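Home Notebook Projects Members Search Log out

Droltoslow / perception notebook
9/25/19. Depth holes at the sink, hand-object labels

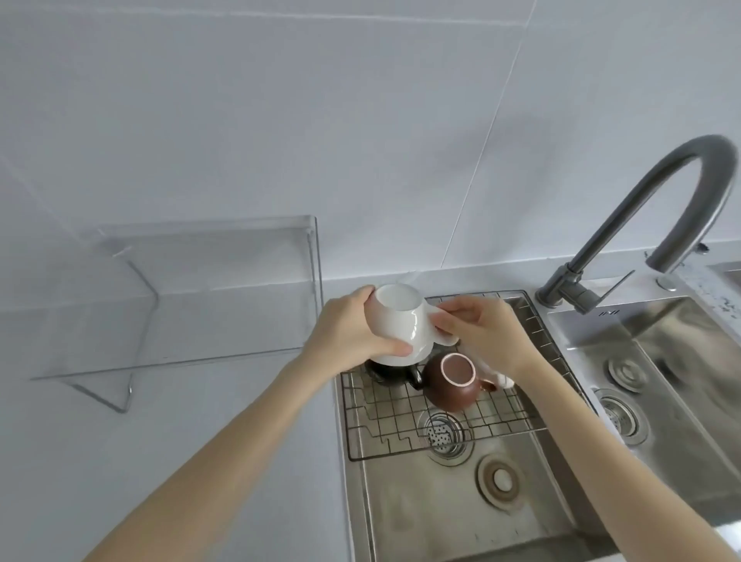
Picking up from the last entry. The segmentation model is fine on the counter and falls apart over the basin. Spent the morning on depth, the afternoon on labels.

1. Depth over steel

Stereo matcher returns garbage on the basin walls. Confidence threshold at 100 leaves big holes, dropping it fills them with points well below the basin floor. The wire rack is worse: grid and floor get merged into one surface in most windows, so a cup resting on the rack comes out attached to whatever is under it. Tried the smaller matching window from Guðlaug's branch. Rack wires separate better, tiled wall gets noisier. Wall doesn't matter for us, keeping it.

The clear organizer on the counter is still invisible to depth. The planner treats that volume as free. For now I put a hand-drawn keep-out box in the scene file. Charalambos wants it detected from the thin bright edges in RGB. Not this month.

2. Hand-object contact

White cup, left hand around the body, right fingertips at the handle. The contact head gives one hand-object pair per object, by design, and picks the left. Right hand gets "no contact" at high score. That is a schema problem and retraining won't fix it. Changed the field to a list, loader patched, old files read as a list of length one. Ran the converter over 2000 label files, 11 failed, all of them missing the hand side field. Moved those to /bad, will look later.

Small white object pinched by the right hand near the rack has no class. Labeled "unknown_small" and left in. Gandberg's export drops unknowns silently, so don't use it for this set.

3. Occlusion

Black teapot under the cup: only the spout and a bit of body visible. Amodal box is guesswork, the annotation tool insists on one anyway. Set the visibility flag to low and masked it out of the box loss. Brown cup on its side gets an upright pose from the estimator. The prior on the up axis is too strong for anything in a rack. Weight halved in config, pose now wanders between restarts but at least includes the right answer. Need a proper multi-hypothesis output here.

4. Open

- planner crashes if the keep-out box touches the counter plane, gap of a few mm avoids it
- Mivoro driver drops timestamps after a reconnect, same bug as before
- rerun the eval with the list schema, compare against the Dudek baseline before October
- ask Guðlaug whether her window change is on main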